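厨房搬进仿真器,Steltex团队开始攒“拿瓶子”的示范

周四下午两点刚过,Steltex二楼的小会议室里已经坐不下了。投影上是一间并不存在的厨房,木地板,大理石台面,墙上还挂着画。坐在最前排的Kasun Herath戴着耳机,右手握着一只带六个自由度的手柄,手腕轻轻一转,屏幕里的机械臂就跟着低下了头。有人小声说了句“慢点慢点”,他没理会,继续往下压。

这是Benholm项目本月的第一次集中采集。项目的目标说起来不复杂:让一套学习系统学会在杂乱的台面上把指定的东西拿起来,再放到该放的地方。难的是教材。系统要看过足够多、足够不一样的示范,才可能在碰到没见过的摆法时不慌。团队决定先在仿真环境里攒一批,由人一条一条地遥操作完成,每条都留下关节角度、夹爪开合、相机画面和一句任务说明。

“我特别喜欢这个阶段,”项目负责人Maëlys Arnaud说,“模型还什么都不会,可是你已经能从示范里看出每个人的性格了。有人一上来就直奔目标,有人要在上面绕半圈才肯下去。这些差别我们都想留着!”

她说的差别,在当天的录像里一眼就看得出来。同样是“把粉色瓶子拿起来”这句指令,Kasun习惯让夹爪从正上方垂直落下,Gemma Greco则喜欢带一点倾角,从侧后方探过去。前一种轨迹短,后一种离旁边的碗更远。标注时两种都算合格,也都会进训练集。
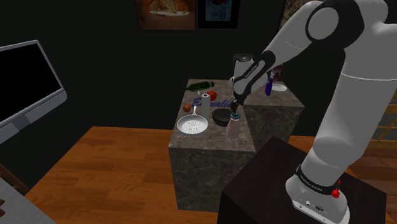
Benholm仿真厨房采集画面:夹爪的两指合在粉色小瓶的顶部,左侧紧挨着一只深灰色的碗。

场景是Gemma和Benedetta Santoro一起搭的。两个人在“台面该有多乱”这件事上争了好几个星期。Benedetta做过几年渲染,最初的版本干净得像样板间,碗归碗,瓶归瓶,彼此隔得老远。Gemma看了直摇头,说谁家做饭的时候是这样的?于是平底锅进来了,彩椒进来了,厨房纸竖在那儿挡视线,还有一只深绿色的玻璃瓶横躺在台面上。

“横着的瓶子是我坚持要放的,”Gemma说,“东西倒了就不算厨房了吗?系统以后总要学会看懂这种情况。”

采集用的布局由程序生成。每录完一条,物品的位置和朝向会重新抽一次,灯光的强弱和相机的角度也跟着变。操作员看到新布局后有8秒钟时间观察,然后界面上的提示条变绿,录制开始。做完了按一下踏板,做砸了也按踏板,只是换一个。砸了的那些同样保存,单独归到一个目录里。

留着失败的记录,是Maëlys从上一个项目Galetti带过来的习惯。当时团队把掉落、碰倒、夹空的片段统统删掉,结果模型一旦夹偏就愣在原地,完全不知道该怎么补救。后来他们补录了一批“夹偏了再来一次”的示范,情况才好转。这一回,从偏差中恢复被直接写进了采集计划,占的份额还不小:每位操作员每一轮要录14条,其中有2条必须故意先夹偏,再自己纠正回来。

“故意夹偏比夹准难多了,”Kasun摘下耳机后笑着抱怨,“脑子说偏一点,手就是不肯。练了一上午,现在总算能偏得很自然。”

整个下午,会议室里的气氛有点像看球赛。夹爪对准瓶盖的时候大家都不说话,合上的一瞬间有人吸气,等到提示音一响,后排就有人鼓掌。到傍晚收工时,当天通过检查的示范大约有80条。对一支刚刚磨合的小队来说,这个数字让人高兴,Maëlys当场就把它写到了白板上,还画了个圈。

检查这一关由Ginevra Bellini负责。她的办法很朴素,先让脚本筛掉时间戳断档和夹爪信号缺失的记录,剩下的自己倍速看一遍。看什么呢?看指令和动作对不对得上。瓶子这个词在中文、意大利语和英语的指令里覆盖的范围不完全一样,有的操作员听到“瓶子”会去够粉色那只,有的会去够玻璃那只。Ginevra把这类有歧义的说法挑出来,能改就改,改不了的就加上颜色或位置。

她还给每条示范添了几种不同的说法。“拿起粉色的瓶子”“把碗旁边那个小瓶子拿给我”“粉的那个,对,就它”,指的都是同一件东西,系统都得听得懂。最后一种说法是从采集现场的录音里直接抄下来的,Ginevra说她舍不得改。

仿真数据能不能用到真机上,是当天被问得最多的问题。Benedetta的回答很谨慎。她说外观上的差距可以靠随机化补一部分,接触和摩擦就麻烦一些,软的、会变形的东西更是如此,厨房纸这一类目前只当作障碍物,不安排抓取任务。团队准备先用仿真示范做预训练,再用数量少得多的真机示范做微调,真机那边的台子正在实验楼一层搭,代号Benedetti。

“名字跟我没关系,”Benedetta赶紧补充,“是先有的台子,后来我才入职的。”

真机台面会尽量照着仿真厨房来布置,两张台子一前一后,高度和间距都按模型里的尺寸。Kasun已经去看过两次,回来就在仿真里调了手柄的灵敏度。他发现人在真机旁边会不自觉地放慢,所以仿真里的最高速度也得压下来,免得两边的示范快慢差太多,模型学得一头雾水。

傍晚还有一段小插曲。原本只是来旁听的几位实习生被拉上去试了试手柄,第一位上来就把夹爪伸到了瓶子后头,怎么也绕不回来,全场都在给她出主意,往左,抬高,再抬高!最后她自己找到了一条谁也没想到的路线,从锅的上方兜了一个大弯,稳稳地落到瓶盖上。Ginevra当场把这条标成了“保留”。

“轨迹是长了点,可是它真好看,”她说,“而且模型说不定哪天就需要这么一个弯。”

接下来的几轮采集会加入两步任务,比如先把碗挪开再取瓶子,或者把瓶子从近处的台面移到后面那张台面上。后一种对手臂的伸展要求更高,Gemma正在调整底座附近的碰撞模型,好让操作员在贴近关节极限时能提前收到提醒。Benedetta那边则在准备新一批餐具和食材的模型,她列的清单里有漏勺、量杯和三种大小的土豆。

Steltex表示,Benholm的示范数据在完成清洗后会连同采集界面的说明一起整理成内部手册,供其他小组取用。至于操作员的名额,目前仍在招人,不要求有机器人背景,打过几年游戏的尤其欢迎。下一轮采集仍然安排在周四,下午两点开始,想试手柄的同事请提前找Kasun登记。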